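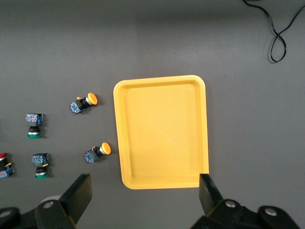 Pulsadores industriales y bandeja amarilla sobre una mesa gris oscuro.

Quiénes somos

Skurar es un distribuidor de material eléctrico para talleres, instaladores y pequeñas industrias. Vendemos aparamenta de mando y señalización, bornas, canaleta, armarios, cable y pequeño material de cuadro. Servimos a profesionales y también a centros de formación que compran para sus aulas.

La empresa la fundó Shirley Hartley en un local de 141 metros cuadrados que hoy usamos para las devoluciones y el archivo. Al principio solo se vendía cable cortado a medida y algún contactor. El mando y la señalización llegaron después, cuando varios talleres de la zona empezaron a pedir pulsadores sueltos y no encontraban quien se los sirviera sin comprar la caja entera. Seguimos vendiendo por unidades casi todo el catálogo.

Qué hacemos

La mayor parte de los pedidos son reposiciones: una cámara de contactos que falla, un piloto fundido, un selector que ya no se fabrica con la misma referencia. El cliente nos manda el código o una foto de la placa y le buscamos la pieza original o un equivalente que encaje en el mismo taladro. Si el equivalente obliga a cambiar el conexionado, lo indicamos en el presupuesto antes de que lo acepte.

También preparamos kits para cuadros repetitivos. El instalador nos pasa la lista de materiales una vez, le asignamos un número y a partir de ahí puede pedir el kit completo con una sola línea. Ahora mismo mantenemos 317 listas activas. Las que pasan mucho tiempo sin movimiento las revisamos con el cliente cada septiembre, porque los fabricantes cambian referencias y no queremos enviar material descatalogado.

No hacemos instalaciones ni firmamos proyectos. Cuando alguien nos lo pide, le damos el contacto de instaladores que trabajan cerca de su domicilio – la relación con ellos es directa y nosotros no cobramos comisión.

El equipo

Somos 21 personas entre mostrador, almacén, compras y administración. Catríona Hanrahan dirige la empresa desde que Shirley dejó la gestión diaria; antes había llevado las compras y todavía atiende personalmente a algunos proveedores. El mostrador lo cubren siempre técnicos con formación en electricidad. En almacén, quien prepara un pedido no es quien lo revisa.

Los nuevos empleados pasan sus primeras semanas en el almacén, aunque vayan a trabajar en administración. Es una costumbre antigua de la casa y la mantenemos.

Dónde estamos

Tenemos tres puntos de venta. El de Vandham es la sede central y el único con almacén general. En Sedgwick hay mostrador y recogida de pedidos. Skuvitz abrió el último y funciona sobre todo como punto de recogida, con un surtido reducido de cable, canaleta y protección. Lo que se pide por la mañana desde cualquiera de los tres sale de Vandham ese mismo día, siempre que esté en existencias.

Condiciones de servicio

Las cuentas de cliente se abren en mostrador o por correo electrónico, con los datos fiscales de la empresa y una persona de contacto. No hay pedido mínimo para recoger en tienda. Los portes se calculan por peso y destino y aparecen siempre en el presupuesto.

Admitimos devoluciones de material sin montar y en su embalaje. El cable cortado a medida no se puede devolver, salvo error nuestro. Los albaranes y facturas se pueden descargar desde el área de clientes; si falta alguno, administración lo reenvía a petición.

Para centros de formación hay una tarifa propia y un calendario de entregas adaptado al curso. Los lotes de prácticas se pueden embalar por grupo o por puesto, según prefiera el profesorado.

Página actualizada el 02/12/2025.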